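Workshop Notebook, Finishing Room, April
Entry by D. Fajardo. Copy to W. Macaraeg.
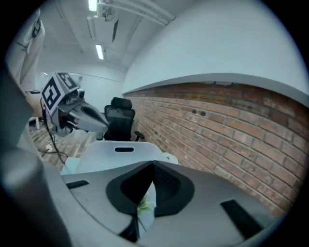 1. Purpose
To determine whether the Imhof oil finish may replace the Zavel wax on the beech serving boards for the Jallmont order. The client has asked for a surface that tolerates daily washing by hand.

2. Preparation
Boards were taken from the March stock and numbered in pencil on the end grain. All were sanded to 400 grit, wiped with a damp cloth, left overnight, and sanded again by hand to remove raised fibers. Board 7 had a small check near one corner and was set aside.

3. Application
Oil was applied at 9:30 a.m. with a cotton pad and left for 10 minutes before the excess was removed. A second coat followed after 16 hours. The wax boards received one coat, buffed in the usual manner. Used rags were laid flat outdoors to dry.

4. Observations
The oiled boards are darker than the Jallmont sample, most noticeably on the end grain. Mr. Macaraeg considers the difference acceptable; I would prefer to send the client a finished board before proceeding. Water drops left on the wax for one hour raised a pale ring. On the oil a fainter ring was found, and it was gone by the afternoon. Board 3 remained tacky along one edge, where the excess had been poorly wiped.

5. Outstanding
Repeat the water test after a full week of curing.
Confirm the drying time on the Imhof data sheet; our copy is missing its second page.
Order 400 grit sheets. Two remain in the drawer.
Return the borrowed clamps to the Pliltideo bench.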